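Tukus gripper clips, README

Hi! I put this set together with Karabo Radebe for our student robotics club, and Silvana Andrade fixed my folder names (thank you, they were awful). You get 106 clips in 3 folders, one per task. All of them come from the hand-held grippers with the marker cubes on. 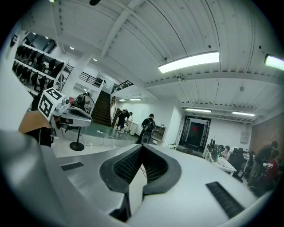 Start with the folder called cups - it's the cleanest one. Drawer is okay, but 92 of our 1,307 log lines have no timestamp, so the loader skips those. Towels is still a mess and I want to redo it in November.

Use it for class, change whatever you like, and send bugs to Karabo or me.

Last edit: May 11, 2023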